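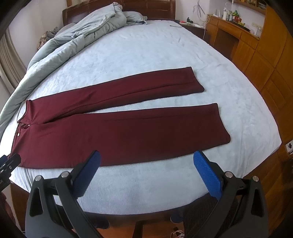 Novar 300

The Novar 300 is a small four-door wagon built by Dierckx at its plant in Uvton, and I'll admit up front that I've owned two of them, so take my fondness into account. It replaced the older Novar 220, a car I remember mostly for its heater, which had two settings: off and Sahara.

Styling was handled by Sem Jansen, who had done the Flutuma coupe before that. You can see it in the tail, I think -- same droopy lights, same high bumper. The wagon is 31 pounds heavier than the 220, and you feel every one of them on a hill.

Engines

Buyers got a four-cylinder gas engine or a diesel. I've driven both and I'd take the diesel, noise and all! The manual has five speeds and a long, rubbery throw. An automatic came along later, in January, and most people I know who bought one wish they hadn't.

Trim levels

Base, Touring and Club. The Club got heated seats and a roof rack. Only 452 were sold in green, and I'm still looking for one.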